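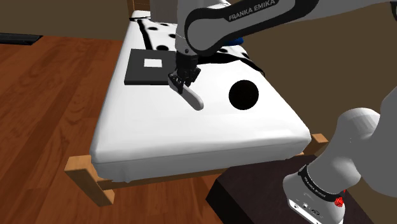
Over the mattress, white bar in the gripper.

Nyanda winter vaccination outreach: progress to the end of August

We've had a cracking few months! The two evening clinics at Susetti gave 931 flu jabs against a target of 900, and Mwanaisha Biwott's reminder calls brought in plenty of people who had missed last year's.

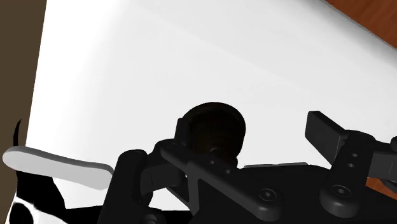
Black gripper against the white surface.

Leaflets went to 1,520 homes. Driss Abdel Hamid is redoing the Irkov version in larger print (please send comments by the end of the month).
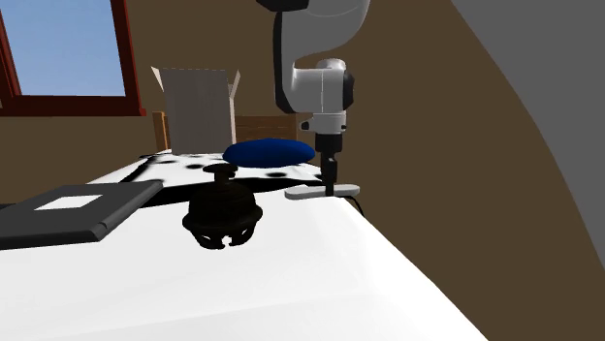 White arm above the tabletop.

Still to do: train nine new vaccinators and agree fridge space with Naomi Ondieki.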